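20 Jun 2018
Ceasefire incident log, Brarkora line, coding bench

Started late, server down till after ten. Picked up Hala's merge from where she left it. 1,728 raw incident reports in, both sides' liaison offices plus the monitors' patrol sheets. March is the worst month by miles, three different date formats and one office logging in local time, the other not.

First pass of de-duplication run. Rule = same grid square, same weapon type, within 30 mins. Threw out too much. Two separate mortar exchanges near Cuesta got folded into one, Hala spotted it straight away from the casualty field. Changed the window to ten mins and reran.

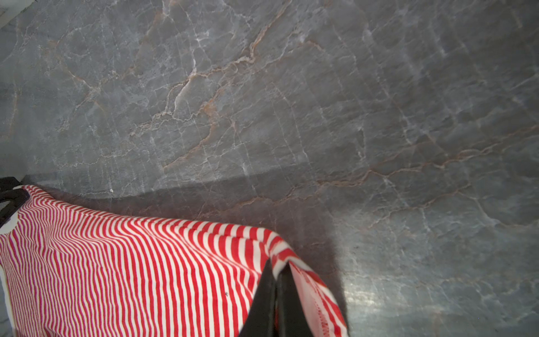

Second pass better. 300 merged, spot checked a couple of pages of them by hand, one wrong (Flornmont bridge, patrol sheet says small arms, liaison says "heavy fire", which could mean anything). Put it back as two records with a link between them. Need a proper code for vague reports, at the moment they go in as small arms by default and that's going to skew the weapons table. Suggest code 9 = not stated. Hala agrees, Nerea wants to keep the default but add a flag. Leave till she's back from the Willberg office.

Distances: withdrawal line for artillery is meant to be 600 m behind the river on the old map and the new annex says 1,000. Have been using the old one since March!! Everything tagged "inside line" has to be recalculated. Not hard, just slow. Script is in the shared folder, don't run it on the master copy.
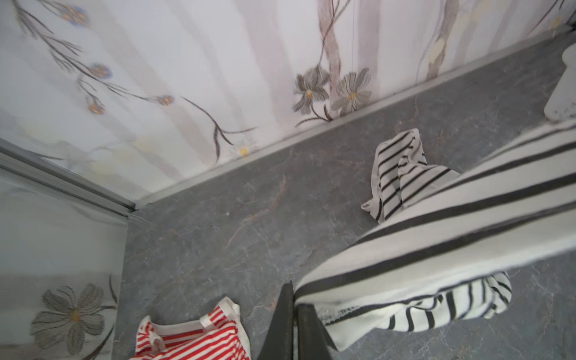

Do we count a report if only one side logged it?
We keep it, coded single source, and it stays out of the headline totals until a patrol sheet or a hospital record backs it up. Same rule for both sides, no exceptions for the big incidents.

Rang Nerea re the above. She says the Willberg monitors hold paper sheets for the week the radio was out, never scanned. Would fill the gap where it looks as if the shelling stopped dead for six days. It didn't, the clinic list has admissions all through. Put a note on the chart so noone reads it as a lull.

Recalculation half done by close. Cuesta finished, Flornmont still to do. Inside line count has gone up, as you'd expect with the deeper line. Not writing the figure down until Hala has checked teh grid conversion. 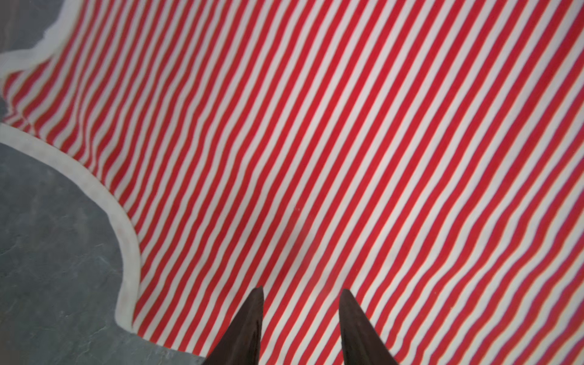
Red and white striped cloth, plain border.

To do:
finish Flornmont squares
code 9 or flag, decide with Nerea
ask Willberg for scans of the paper sheets
back up before touching the time zones
reply to Hala on the two bridge records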